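Flereo Plesta Hand Gripper
Teaching tool for garment sorting and folding

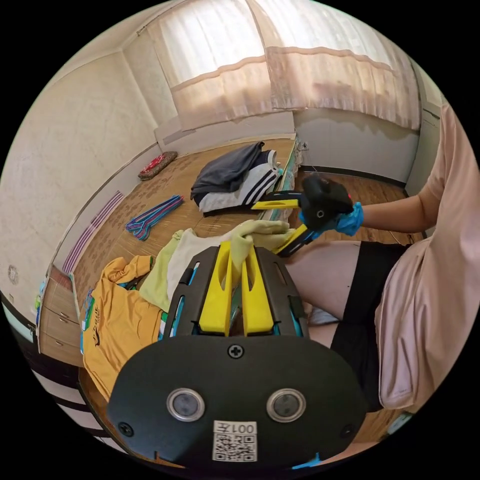
The Plesta is the part of a Flereo folding line that your own people hold. The arms on the line learn to fold from the folks who already fold for a living, and the Plesta is how the lesson gets taken down. You work the jaws, you pick up a sleeve, you put the sleeve where sleeves go. Repeat until the end of the shift, or until you start dreaming about sleeves.

We sell it to laundries, uniform services, thrift sorters and returns departments. What they have in common is a pile of clothes that was supposed to be smaller by now.

What it does for the line

A Roy folding arm arrives from us knowing how to fold a T-shirt. It knows very little else. It has never met your customers' tunics, your house style for collars, or the one hotel that wants its robes in thirds. Before the Plesta, teaching it any of that meant a technician at a keyboard and a bill with the technician's name on it. Now your folders show it. They do the fold by hand with a pair of grippers, the session goes to the Mander dock at the end of the day, and Roy gets an update overnight.

In our experience a new garment takes 40 good demonstrations before the arm is fit to be left alone with it. Fitted sheets take more. We would rather not say how many.

What it changes for the people on the floor

You will have read brochures that say automation frees your team for more rewarding work. We have written a few of those. Having since spent a good deal of time in the back of laundries, we can offer a plainer version.

The job gets slower before it gets quicker. A person who folds well with bare fingers will fold badly with jaws for the first couple of days and will tell you so. Plan for it. Don't run the teaching sessions in the same hours you are trying to get the Saturday orders out the door.

Your best folder will not always be your best teacher. Fast hands skip things. They flick a hem straight in midair and couldn't tell you afterward that they did it, and the arm can't flick. Somebody steady, who sets a garment down and smooths it the same way each time, is worth a lot here, and that person has often never been told they're good at anything. Pay them for it. Teaching is a skill and should have a line on the payslip. Our sample rota includes one, in case yours has mislaid it.

Some jobs do change. On a line with Roy arms, there is less straight folding and more sorting, checking and rescuing of things that went in inside out. Some people like that better and some liked the folding, which let them think about other matters. Ask them before you buy. It's a cheap survey and we have seen it save an expensive argument.

And somebody will ask whether they are training their replacement. They deserve an answer from you, in advance, with numbers in it. We can tell you what the arm folds in an hour. We can't tell you what you intend to do about it.

Setting up a teaching spot

Almost any clear floor or table will do. Folders have their own ideas about working height, and we've stopped arguing with them. A few things do matter:

Spread the pile out before you start. Real laundry comes in a heap, but the first sessions go better with a bit of space between garments.

Mix the colors and weights. A line taught only on white cotton will treat a dark sweatshirt as a personal crisis.

Keep the finished stack in the same place all session.

Thin disposable gloves are fine if your hygiene rules call for them. Thick work gloves are not. You lose the feel of how hard you're squeezing and everything comes out creased.

Take a break every 35 minutes. The gripper doesn't need it. Wrists do.

If a fold goes wrong, finish it anyway and mark it as a miss at the dock. Misses are useful. The arm needs to see how a person gets out of trouble, and this is the one place in the building where being bad at something goes on file as a contribution.

What's in the kit

2 Plesta grippers, paired at the factory
Mander dock with power lead
Spare jaw set
Carry case
Printed guide, also available large, for the wall
Sample rota and pay line (see above; we mean it)

Privacy and scorekeeping

Sessions are stored by gripper, with no worker's name attached. Managers ask us every month or so for a league table of who teaches fastest. There isn't one. We took it out after an early customer put it on a screen in the break room and got 49 sessions of very fast, very terrible folding.

Workers can delete any session at the dock before it is sent. No password from upstairs is needed.

Care

Wipe the jaws down at the end of the day with a damp cloth. Lint is the main enemy, and it gets into places you would not think it could reach – check behind the jaws first if the grip starts to feel stiff. Don't put the gripper through the wash. This has come up.

Ordering

The Plesta kit is sold on its own or with a Roy line. Lead time is about three weeks, longer in November, when every hotel in the country remembers it has a holiday season. Loan kits are available for a trial. We ask that at least one of the people trying it is someone who folds for a living, and that they get to fill in the feedback form themselves.

Works with: Roy folding arms, Mander dock
Does not work with: ironing, socks

We are working on socks.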